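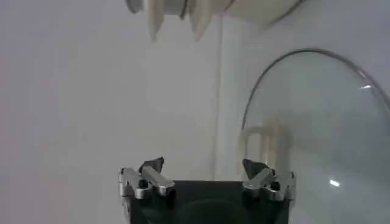

Gripper, fingertip pads facing each other

Community Programs > Youth > Online safety sessions: split the groups or not?

wundirier_jae
We're running online safety sessions for Year 8 at Wundirier in April. Four sessions, 19 kids in each. The school wants boys and girls separated for the part on image sharing. Has anyone done it both ways? Jae-in Wi

Totesel
We split ours last year. The girls asked a lot more questions. The boys' group was quiet until we swapped to written questions in a box.

luuk.j
I'd keep them together. If the girls hear about reporting and the boys get a different talk, you end up with two versions of the rules going round the playground. We ran seven mixed groups and had no complaints from parents.

Totesel
No complaints doesn't mean they were all comfortable speaking up. Did you ask the kids?

luuk.j
We did a feedback sheet. Most ticked "about right". Fair point that the sheet had their names on it.

kosport_mum
My daughter did one of these through Kosport. Mixed for the first half, separate for the second, then ten minutes back together. She said the last bit was awkward but she remembered who to report to.

wundirier_jae
Thanks, I'll put the half and half idea to the school. We've got $2,000 for the lot, so a second facilitator might be a stretch.

luuk.j
Ask the school counsellor to take one room. Ours did it for nothing. Send the parent letter early too.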